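Willon Folds
Folding notes and crease records for small paper sheets

Version notes last edited Feb 6, 2025
Maintained by Aldo Marino

What is in here

Willon Folds is a set of written folding records. Each record covers one sheet of paper, from flat to folded and back to flat, with the order of the folds and the condition of the sheet at the end. The set holds 913 records and 3,002 single fold entries. All folding was done by hand on a table, with no bone folder, ruler or scoring tool.

The first records came from a paper notebook kept for the Trudarel workshops. They were typed up in March and the wording was made the same across the set. Some early entries are shorter than the later ones. They were left as written.

Files

records.csv – one row per sheet
folds.csv – one row per fold, linked by sheet_id
terms.txt – the words used for folds and creases
changes.txt – corrections, newest first

Fields in records.csv

sheet_id: a number, never reused
size: small, medium or large
stock: plain, lined, printed, coated or unknown
pattern: one of 7 pattern names, see terms.txt
marks: free text, may be blank
edges: clean, worn, torn or wrinkled
notes: free text, may be blank

Fields in folds.csv

sheet_id: matches records.csv
step: starts at 1
direction: toward or away, as seen by the person folding
line: horizontal, vertical or diagonal
pressed: yes, no or partly

Patterns

The most common pattern is the cross, two folds that meet in the middle. Letter folds come next. The fan pattern has the fewest records, and 46 of them are missing the pressed value. Those cells are blank in folds.csv. Please do not fill them with "no".

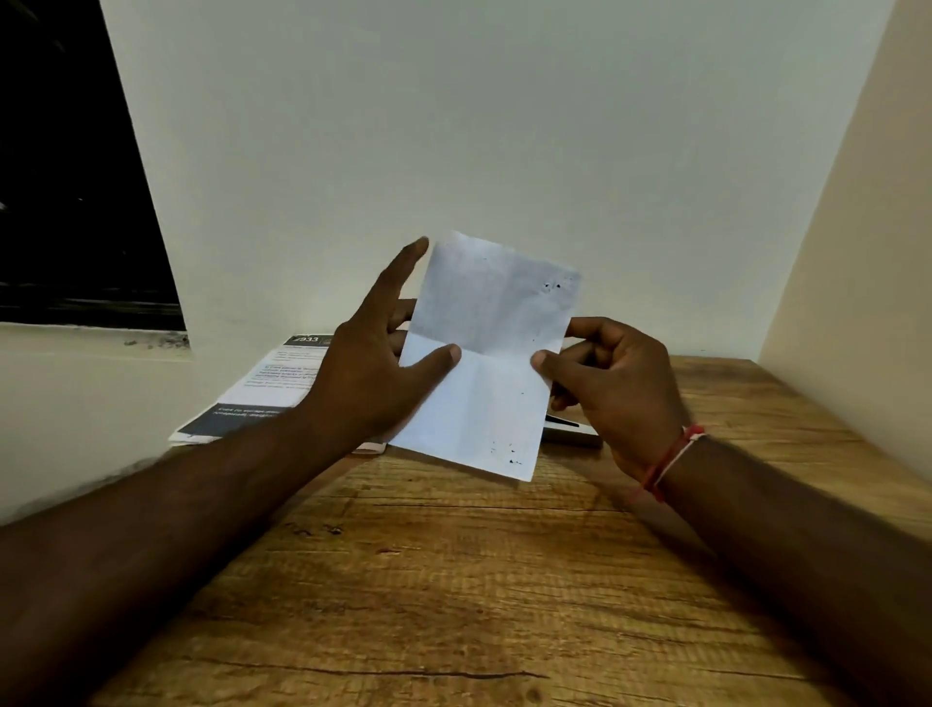 Cross-pattern sheets are recorded after they have been opened out again, and the person checking holds the sheet up off the table by its two sides. Thumbs go on the front, fingers behind. Name the horizontal crease first, then the vertical one, then the four panels as upper left, upper right, lower left and lower right. Small dark specks, like the ones near the upper right and along the bottom of this sheet, go in the marks field with the panel name. Write "specks" and leave it there – do not guess between ink and dirt. Slight wrinkling along the edges goes under edges as "wrinkled", even when the rest of the sheet is smooth. Shading from the light is not a mark and is not recorded.

Known problems

Stock was judged by eye. Plain and coated are mixed up in some of the Mercado sheets, and the originals were recycled before they could be checked again.

Left and right were swapped in part of the Virnik batch. The rows we know of are fixed and listed in changes.txt.

A sheet folded twice along the same line has two rows in folds.csv. Older exports merged these, so step counts may differ if you have a copy from before the cleanup.

Use and corrections

You may use the records for teaching, craft guides or study. Please give the name of the set and the version date. Send corrections to Aldo Marino with the sheet_id and the field name. New records are welcome if they follow terms.txt.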